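Bimanual Sorting of Deformable Objects: Project Report
Odette Bodin and Florian Deschamps
2022-03-20

1. Task

The task is to pick rubber bands off a table one at a time and drop them into a plastic basket. Bands were chosen over rigid parts after the January trials with wooden blocks, which both arms handled without much trouble. A band has no fixed shape and lies nearly flat, so the fingertips must close very near the table surface.

2. Method

Either arm may pick. The basket stays within reach of both, and the second arm holds position while the first one moves. Control runs on the Fodon software from last year's course, with our own grasp planner added. Each arm carries a wrist camera. Bands of several colors and widths are used, and their starting layout is changed before each run. The retail packaging is left on the table as clutter. 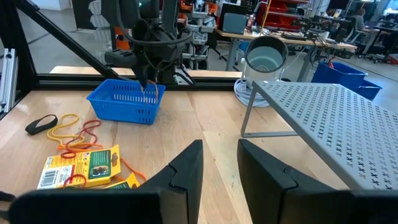
A run ends when the table is clear of bands or when 12 minutes have passed. We logged 36 runs, for a total of 2095 grasp attempts. An attempt counts as failed if the fingers close on nothing, if two bands come up together, or if the band does not end up inside the basket.

3. Problems

Overlapping bands caused most of the double picks. Thin bands also tended to cling to one finger after release. Opening the gripper fully and waiting 200 ms before lifting reduced this but did not remove it. Dark bands were segmented well on the light wood. Yellow bands lying on yellow cardboard were often missed.

4. Remaining work

Retrain the segmentation model with more yellow-on-yellow samples. Add a check for double picks before the arm moves to the basket. Repeat the runs with the Dodier fingertips if they arrive before the end of term.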